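Jilex Countertop Grain Mill

Model 401, in cream or slate

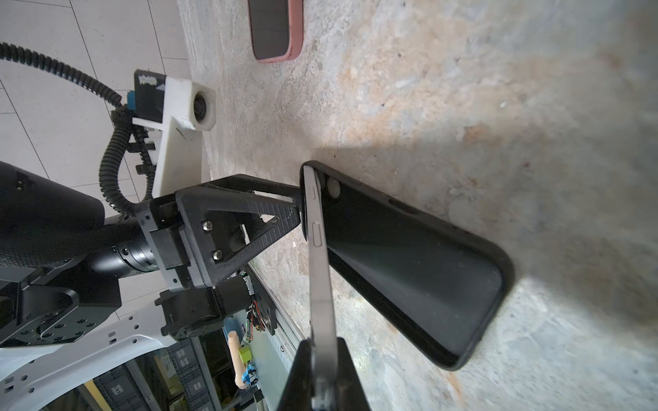
If you've been meaning to get more whole grains onto the table but never quite warm up to the bagged flour at the store, this little mill is a lovely place to start. Pour your wheat, oats or rye into the hopper, turn the dial to the coarseness you like, and you'll have fresh flour for pancakes in the time it takes to find the griddle (longer, at our house!). Nothing gets sifted out, so the bran and germ stay in, along with the fiber and that sweet, nutty smell.

We've carried mills from Aigner and Brolton over the years and liked them both, but the Jilex is the one we keep recommending to people who are new to this, mostly for how easily it comes apart for brushing out.

Hopper holds 1000 grams
Stone burrs, adjustable from fine to cracked
2-year warranty
Not for nuts, seeds or anything oily

Item no. 1446. Ships from our Clulberg store. Questions about grains or settings? Ask for Raili Koivisto, who is always happy to talk porridge.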